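Print this page | E-mail this page

Last updated: May 8, 2021

Tuning the grasp check for cloth and other soft items

The stock grasp check in Honard was written for boxes and cans. It closes the gripper, reads the finger gap, and calls the grasp good if the gap stays above a fixed value. With cloth the fingers close almost all the way, so the check reports a miss while the item is still in the gripper. The planner then opens the fingers and starts over. This page shows how to replace the fixed value with a two-stage check that works for towels, rags and thin packets.

You need a two-arm setup with parallel grippers, Honard with the Lonico perception module turned on, and write access to the arm config. The steps are the same for left and right, but do one arm at a time.

1. Record the empty close

Move the arm to a clear spot above the table and run the close command with nothing between the fingers. Do this 3 times and write down the raw gap reading each time. On our right gripper the highest value was 386. The left one will not match it, so don't copy numbers across.

2. Record a soft close

Put a folded cloth between the fingers by hand and run close again. Use the same force limit you plan to use in the real task. If the soft reading is no higher than the empty one, raise the force limit in small steps until the motor current goes up when the cloth is in place. From here on you will be relying on current more than on gap.

3. Edit the arm config

Open the config for the arm and find the grasp section. Change these lines:

grasp_check: two_stage
gap_empty: 386
current_min: 933
recheck_after_lift: true

The value for current_min is in raw units – take it from your own log, a little under the lowest current you saw with the cloth held. Save the file and restart the arm node. A plain reload does not pick up changes to grasp_check.

4. Set the lift recheck

The second stage runs after the arm has started to lift. Lonico compares the region under the gripper before and after, and looks for the item's color near the fingertips. Motion blur is the usual trouble. A cloth that swings on the way up smears into the items behind it, and the color mask can break into pieces or take in part of a neighbor. Add a short hold at the top of the lift and let the check use the images from the hold only.

A red cloth makes a good first item on a beige table. Leave other things out along the far side so the mask has something to get wrong, and keep the second arm in view with its gripper open.

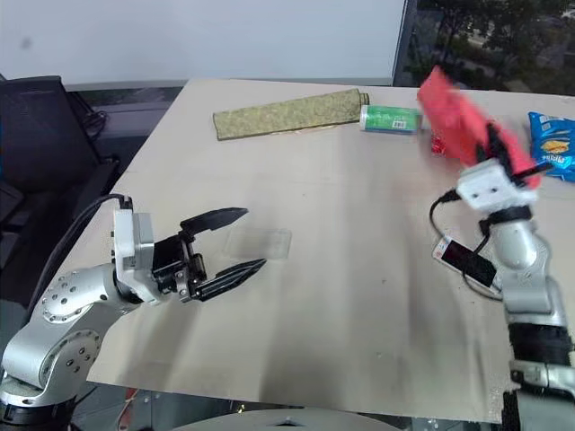
5. Handle clear plastic separately

Clear sheets and bags barely show against a light tabletop, and the color test has nothing to work with. In the item list, set visual_check to off for anything transparent. The grasp then depends on current alone. Expect more false misses with these items, and allow 2 retries before the planner skips to the next one.

6. Run it and read the log

Start a pick from the Dirton panel and watch the grasp lines in the log. Each attempt prints the gap, the current and the result of the recheck. The cases to look for:

gap low, current low: real miss, the retry is correct
gap low, current high, recheck pass: soft grasp, working as intended
gap low, current high, recheck fail: check the hold time first, then the color mask

If the last case keeps coming up, save the images from the hold and open them in the mask viewer. A red packet near the pick area can pull a red mask over to it – narrow the search region around the fingertips before you touch the color limits.

Repeat steps 1 to 3 after changing finger pads. Old values of gap_empty stay in the config until you overwrite them.

We use cookies to remember your settings on this site. By continuing to browse you accept our cookie policy.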